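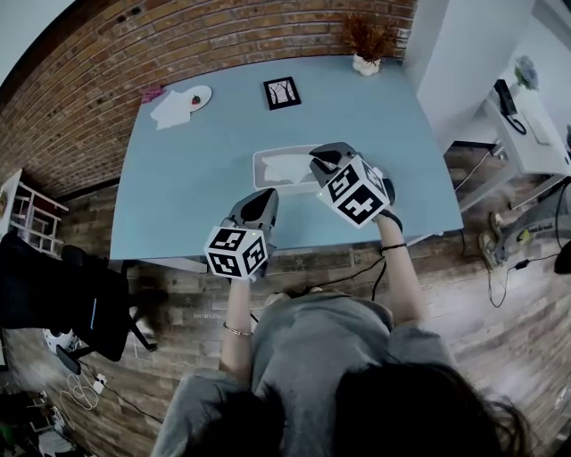
Does a tray on the desk keep anything tidy, or is it one more thing to dust?

Home & Desk Corner > Small Rooms > Storage and Tidying
Thread started 24/09/2019

brickandmortal
Every tidy desk guide I've read this year tells me to buy a tray. Put a tray on it, they say, and the clutter turns into a "zone." So there is now a tray on the blue desk, the shallow off-white kind, and what's in it is a crumpled white cloth. Some zone.
I'm not convinced. It sits right in the middle, where I would like to work. The napkin and the little plate with the strawberry are still out on the bare desk. If the tray was going to attract loose stuff, I'd have thought they'd be first in line.
Has anyone had one of these for more than a month and still thinks it does something?

plainshelf
Yes, going on four years. But mine is off to one side and I don't put cloths in it. You've got it in the worst spot on the desk. Move it to the back and try again before you write it off.

brickandmortal
The back is taken. Dried plant in the right corner, the little tree picture in the middle. I could push the tray up against the picture, but then I'm reaching over it for everything.

gullwing_tea
Then lose the picture. Or hang it up. You have a whole brick wall right there and the frame is standing on the desk taking up room. I never understood frames on a work surface.

brickandmortal
I'm not drilling into anything for a frame that small.

oddsocks_42
I like the picture where it is! Black and white tree, black frame, the red-brown brick behind it, it's the nicest thing on there. I'd get rid of the dried plant first. Sorry, but I've owned a few of those and they drop bits into everything.

plainshelf
Depends what it is. Some shed, some don't. Mine has been in its pot since May and I've wiped under it maybe twice.

deskless
Unpopular view, but the tray isn't the problem and neither is the plant. The desk is being asked to be a dining table. Plate, napkin, fruit. You can't sort out a surface that has two jobs. Eat somewhere else and see how much you still need to tidy.

gullwing_tea
It's one strawberry, deskless.

deskless
It's one strawberry today.

brickandmortal
I'm not giving up snacks for the sake of a tidy desk. I would take advice on how to stop the plate ending up at the far corner, where I forget it.

oddsocks_42
Put the plate ON the tray? I thought that was the whole idea of a tray. Carry it in, eat, carry it out. Then the tray leaves the desk every time and you wipe under it while it's gone.

brickandmortal
OK, that is the first use anyone has given me that I half believe. But then it's a kitchen tray and the guides are still wrong.

munau_owner
The guides are wrong because they are selling things. I fell for it worse than you did. I bought the Munau desk with the matching organizer set, $2,099 all in, and the organizers are in a closet. Too many little compartments. A pen doesn't need its own room. The desk is fine.

plainshelf
2,099 for a desk and some boxes? I hope it types for you.

munau_owner
It does not.

gullwing_tea
I had a Grolville tray with a raised rim and liked it less than a plain one. Crumbs got in the corners and stayed there. If you do keep yours, line it with something flat. Maybe that cloth, if you fold it. A cloth in a heap makes a tray look full when it's holding nothing.

brickandmortal
Folded it. Looks better, I'll give you that. Still not sure it's doing any work.

sjogren_fan
Coming in to defend trays. I have the Sjögren one and it moves up to 300 sheets of paper from my desk to my shelf in one go. At the end of the day everything unfinished goes in and the tray goes away. I wouldn't leave it out.

deskless
So the way to have a tidy desk with a tray is to take the tray off the desk.

sjogren_fan
At night, yes. I don't see what's wrong with that.

oddsocks_42
Can we talk about the color? I've been looking at light blue desks for ages and was told they'd clash with brick. I don't think it clashes at all. Does it show marks?

brickandmortal
Every one of them. Pencil wipes off, tea needs a second go. The Fliltora page called the finish "easy care" and I'd like to meet whoever wrote that. I do like the blue, though.
Trying it this way for two weeks: tray lives in the kitchen, comes in with the plate, goes out with the plate. Picture stays. Plant stays until it sheds. If the desk looks the same at the end of it, the tray goes in the donation box.

gullwing_tea
It'll look the same. Put me down for that.

plainshelf
Two weeks isn't long enough. And I'd still try it at the back.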